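Lulach Users List
Subject: Re: [lulach-users] Recording procedure for the block transfer task in simulation
From: Amra Petek

Dear Mr. Ionescu, dear list members,

Thank you for your message and for the detailed list of points. I reply on behalf of the Vevedholm teaching group. I have quoted only the parts that need an answer.

Stavros Ionescu wrote:

> Our site has begun recording demonstrations for the block transfer task using
> the Brandness hand controller. Before we submit anything to the shared set, we
> would like the following confirmed.
>
> (a) Should the arm that is not in use be removed from the simulated cell, or
> should it stay in place?
>
> (b) Does an episode begin when the operator takes control, or when the gripper
> first moves?
>
> (c) Several of our operators close the fingers while the arm is still coming
> down. Are these episodes acceptable?
>
> (d) Is there a minimum number of episodes per operator?
>
> We would be grateful for a reply before the end of November, as our operators
> are assigned to other work after that.

On point (a), please leave both arms in the cell. The task is carried out by one arm only, but the set is meant to be used later with the two-arm tasks, and the layout must be the same in both. The idle arm should be parked with its gripper clear of the table before recording begins. It should not be moved during the episode, and its joint values should still be written to the log.

The mat, the black tray and the blue square must stay at the positions given in the scene file. We received one early batch in which the mat had been shifted toward the operator's viewpoint to make the grasp easier to see. Those episodes had to be set aside. If the view is poor, please change the viewpoint and leave the objects where they are. 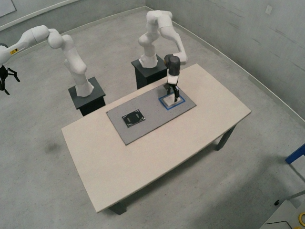 On point (b), an episode begins when the operator presses the record key with the arm at its home position. Time spent settling the hand controller should fall before that key press. Episodes that open with more than 2 seconds of no motion will be trimmed by our script, and you do not need to edit them by hand.

On point (c), we ask that operators bring the fingers straight down over the block, come to a stop, and only then close. We understand that experienced operators find this slow. However, in our own trials the policies trained on mixed demonstrations tended to close too early and push the block out of the square. Episodes in which the fingers close on the way down should be marked "early close" in the notes column. Please do not delete them, as the group in Matić has asked to study them separately.

A failed grasp followed by a successful second attempt may be kept, provided that the operator did not reset the scene in between. Please mark these as "retry."

On point (d), we ask for 20 accepted episodes from each operator. The shared set now holds 559, and a large share of these come from the same 2 people at Vevedholm. More variety among operators would be of greater use to us at this stage than longer sessions from the same hands. New operators should be given a practice period without recording. The length of that period is left to each site.

One further matter was raised with me privately and may concern others. The Brandness controller can be set to scale hand motion down near the table. This setting is allowed, but it must be entered in the session header, and it must not be changed partway through a session. Sessions with a blank scaling field will be returned to the site for completion.

Files should be uploaded to the usual folder under the site name. The revised instructions will be placed there as well, and they replace the version sent out with the last release.

Yours sincerely,

Amra Petek
Demonstration Records
Vevedholm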